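Turine (video game series)

Turine is a series of puzzle adventure games made by the studio Lovska and published by Halvorsen. There are 3 main games so far, plus a short spin-off that I'm going to count as its own thing even though a few people on the talk page will want to argue with me about it. I've been writing up this article in my spare evenings, so if a section looks thin, that's where I ran out of evening.

Setting and story

All the games take place in the harbor town of Turine, which floods a little more in each installment. You play a locksmith in the first one, the locksmith's niece in the second, and in the third you swap between the two of them whenever you ring the bell at the ferry landing. I still think the bell is the best idea in the series! The town map stays the same shape throughout, so if you've played the first game you'll already know which alley leads to the tannery (and which one is a dead end with a dog in it).

The writing in the first two games is by Clotilde Marchal, who also drew the maps. She left before the third, and Adebayo Usman took over the script from her notes. Fans can get pretty heated about which of them wrote the better niece. I go back and forth.

Gameplay

Most of your time goes into opening things: doors, chests, a church organ, one very stubborn clock. Each lock is its own small puzzle, and the first game has 70 of them. You carry what you find in a bag with a fixed number of slots, and you can combine items by dragging one onto another, although the game won't tell you when a combination is pointless. My first time through, I lugged a ladle around for most of the second chapter for no reason at all.

The second game added indoor rooms you can search freely, with loose objects you pick up and turn over in your hands. Jouko Leinonen, the lead designer, built this part on top of a physics system that had been meant for a cooking game Lovska never finished. It's a bit floaty. Stack things on a shelf and they'll slide off sooner or later, usually while you're reading a letter.
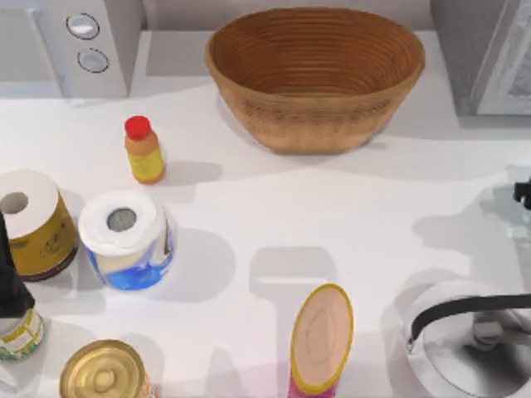 Development

Lovska started out as 2 people, Leinonen and the programmer Asanka Matubbar, working from a room over a bicycle shop. The first Turine was built in Utodeck, a small engine that had mostly been used for card games before that, and you can kind of tell from the menus. Matubbar rewrote the lighting and the save system, and by the second game there wasn't much of the original engine left besides the file format.

Halvorsen signed the series after seeing a demo with 33 locks in it. The third game slipped from its planned April release while the ferry landing was rebuilt, and the switch between the two characters went in during that delay.

Music

Shanthi Sikder wrote the music for all of the games. The harbor theme is played on a harmonium and comes back slower each time the water rises – I didn't catch that until my second playthrough. The soundtrack to the second game is missing two tracks that play in the customs house, and they haven't been released separately.

Spin-off

Turine: Night Ferry is a short game set entirely on the boat. It has no locks, just passengers to talk to, and it runs a couple of hours if you listen to everybody. Usman wrote it alongside the third game, and the woman with the birdcage turns up in both.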